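Ticket 811: arm stops short of the toaster oven, protective stop on approach
Posted 21 May 2024 by Yabsira Alemneh

Okay, writing this one up properly, as I've been back and forth with it all morning and my notes are a mess.

Short version: the arm on the play-kitchen table keeps tripping a protective stop on the way over to the oven. It picks fine. It places on the plates fine. Ask it to go near the oven door and it slows down, shudders a bit and quits with a joint torque warning on the wrist. I ran the approach 16 times before lunch and got 5 stops, all on the last stretch of the move.

First thing I blamed was the payload setting, and yes, it was wrong! Somebody (me, probably, back in February) left it at the value for the old Grutlow fingers. I fixed it, re-zeroed, ran it again and got the same stop. So that was a real mistake but it wasn't this mistake.

Next I dropped the speed override from 100 percent down to half. The stop still came, only later and more gently, at very nearly the same wrist angle. That got me looking at the gripper cables. They loop over and around the wrist before they trail down toward the base, and I started to suspect the loop runs out of slack when the wrist rolls toward the door. 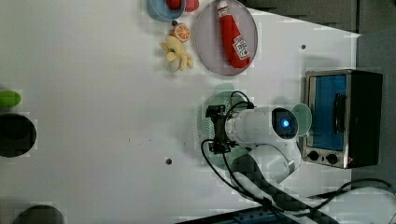 Fouzia Mirani wrote back on the ticket that a cable pulling on the wrist would show up as torque building slowly through the roll, while a collision would be a spike, and would I please export the joint log before touching anything else. Fair enough — I had already reached for the cable ties.

So I pulled the log into Prendex and there it was, a nice slow ramp on the wrist joint, starting well before the stop. No spike anywhere. I powered down, freed the tie nearest the wrist, gave the loop more slack and tied it again lower on the arm. I also put a limit on the wrist roll in the program, so the planner can't take the long way around.

Ran the same approach 16 times again with no stops. I'm leaving the ticket open anyway. More slack means more cable to snag on things, and I haven't tried it with the oven door open yet. If you're running the arm before I get back to it, please keep the speed at half and stay by the stop button.

Still to do: door-open test, add a cable check to the startup sheet, ask Virk if they sell a longer lead.

Comments (3)

Fouzia Mirani: Log looks right to me. Can you save the payload value with the tool config this time?

Yabsira Alemneh: Done, and I deleted the Grutlow one so it can't come back.

benchrat: We had the same slow ramp on ours. Check the connector too, ours had started to work loose from the tugging.

Satmont Support Log | Contact the bench team | © 2024 Satmont | Back to top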